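Print this page | E-mail this page

Jilten Set-Up Guide
Section 4: Gathering Your First Examples

By now you should have Jilten installed and the simulated arm answering to your hand controller. If the arm still drifts when you let go of the controls, please go back to Section 3 and run the zeroing routine again. It takes a minute or two, and you will be glad you did it before you start saving anything.

An example, as we use the word in this guide, is one complete try at one task, from the moment you press Record to the moment you press Keep or Toss. The learning system (we call it Idora, and you will see that name in the menus) studies the examples you keep and tries to work out what you were doing. It has no other teacher, so take your time and be kind to it.

Before you record

1. Open the Rooms menu and choose a room. Wait until the loading bar has gone away completely, even if the arm already moves.

2. Type the task in plain words, the way you would say it to a friend. Keep the wording the same for the whole batch.

3. Swing the arm slowly through its full reach once, and look at every camera view while you do it. The side views can look a little odd at first, with the arm coming in from one edge and the walls stacked up behind it, and you may need a moment to get your bearings.

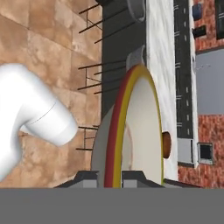 4. Set the batch size. We suggest 40 examples for a first batch — enough for Idora to chew on, and still a pleasant afternoon's work with a pot of coffee nearby.

Note: The view you pick as your main view is saved with the batch. If you change your mind halfway through, close the batch and open a new one.

Recording

5. Press Record and count to 2 before you move. Those still moments give Idora a clean starting point.

6. Carry out the task at an easy, steady pace. Small corrections are fine and even welcome; a learner that has only seen perfect runs has a hard time when something slips.

7. When you finish, bring the arm to rest and press Keep. If you bumped the furniture or lost your place, press Toss and think no more about it.
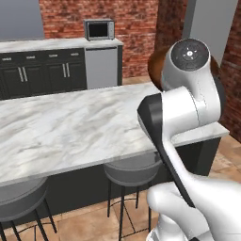

Figure 4-2. The arm over the kitchen island, with two stools tucked under the countertop.

8. After every 15 examples, stop and play a few back. Dwynwen Bellis, who wrote most of the practice tasks, likes to watch hers at double speed, and jerky starts do show up very plainly that way.

Caution: Do not switch rooms while the Record light is on. The example will be saved under the wrong room name and you will have to remove it by hand (see Section 7, Tidying Up).

Caution: A single project folder holds 2,000 examples. Past that limit Jilten keeps running but stops saving, and the only warning is a small amber mark beside the folder name.

When the batch is full, choose Send to Idora and leave the program open until the mark turns green. Training is covered in Section 5.

Print this page | E-mail this page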